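Lonel gel polish line - progress report for August
Prepared by Hsin-yi Man, formulation and testing
For: Mikkelsen product office

Summary

Work on the 2 remaining base formulas is on schedule. Base A has passed the chip and adhesion tests and can go to shade matching. Base B still wrinkles under the short cure cycle and needs one more round of photoinitiator adjustment. The removal test is complete for both. Spending is within the approved amount, with one overrun on brushes, explained under Budget.

Wear testing

The wear panel closed at the end of the second week. Panelists wore Base A on one hand and the current Lonel base on the other, with the same color coat and top coat on both. Hands were assigned by draw. Nails were scored on day 3, day 7 and day 14 for tip wear, lifting at the cuticle, surface scratches and loss of gloss.

We have 1704 individual nail scores in the file after removing records with a missing day. Base A scored better than the current base on tip wear at day 14 and the same on gloss. Lifting at the cuticle was slightly worse on thumbs. The thumb result follows application thickness closely. Technicians who used a second bead of product on the thumb produced nearly all of the lifted nails, so I have asked for the instruction sheet to specify one bead, with the brush wiped on one side only.

Scratch scores are less useful than planned. The two scorers did not agree on what counts as a light scratch, and the reference cards they were given did not include a light scratch over a dark color. New cards have been printed with cream, sheer and dark shades. I do not propose to rescore the old photos.

Cure behavior

Base A reaches full cure in the standard lamp cycle at all film thicknesses we tested. Base B does so only in thin films. At the thickness a typical user applies, the top of the film sets before the lower part and the surface pulls into fine wrinkles, mostly near the side walls of the nail. Lowering the pigment load in the color coat does not help, which points to the base itself.

Grarka supplied three sample lots of an alternative initiator blend. Lots one and two reduced the wrinkling but left a yellow cast that shows under sheer pinks and milky whites. Lot three arrived late and has been tested on tips only. The cast is weaker. I would like one more sample at a lower dose before we commit to a full batch.
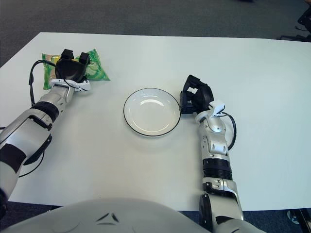
The lower dose will lengthen the cure cycle. Marketing has asked that the cycle stay the same as for the current line, and I understand the reason, but a longer cycle for Base B alone is the cheapest fix available. If the cycle cannot change, the other option is to thin the base and ask users for two coats. Two coats were unpopular in the spring panel and I would expect the same again.

Removal

Both bases were removed with acetone wraps. Base A came off cleanly in the time printed on the current label. Base B took longer and left a thin film at the center of the nail, which needed light pushing with a wood stick. No panelist reported soreness. The label text for Base A can stay as it is. Label text for Base B should wait until the formula is fixed.

Shade matching

Skorkinska has returned the first set of matched shades on Base A. The reds and browns are good. The gray creams read a little blue next to the approved drawdowns, and the two shimmers have settled in the bottle more than we allow. They are working on the suspension and will send new bottles with a heavier mixing ball. The glitter top coat has been moved to the next period - the supplier changed the particle size, and the old brush no longer picks up enough of it.

I compared the matched shades under daylight lamps and under warm indoor bulbs. One taupe shifts toward green indoors. It is close to the limit and I would accept it, but the product office should look at it before the shade name goes to print.

Packaging

Bottle samples passed the drop test. The cap on the wide bottle loosens after repeated opening, and product collects in the thread. A cap with a deeper liner is on order. We received 400 brushes with the new flat cut, of which 359 passed inspection. The rejects had splayed hairs or glue above the ferrule. The passed brushes cover the remaining tests, so no reorder is needed for development work. The supplier has been told about the reject rate and has agreed to replace the failed pieces.

Budget

Panel payments and lamp rental came in as planned. The brush line is over because the flat cut required a setup charge that was missing from the original quote. I have covered it from the travel line, which was not used this period. No additional funds are requested.

Risks

The main risk is Base B. If the next initiator sample does not solve the wrinkling, the two bases will not be ready together and the launch set will have to be split. Thumb lifting on Base A is a smaller risk and should be controlled by the instruction sheet, though this has not been tested yet.

Next period

- Repeat the thumb application test with the one-bead instruction
- Test the lower-dose initiator sample on Base B, tips first and then hands
- Receive and inspect the new shimmer bottles from Skorkinska
- Check the deeper cap liner on the wide bottle
- Start heat storage of Base A in final packaging

Decisions needed from the product office

Whether the cure cycle for Base B may be longer than for the current line. Whether the taupe is accepted as matched. Both are needed before the full batch is scheduled.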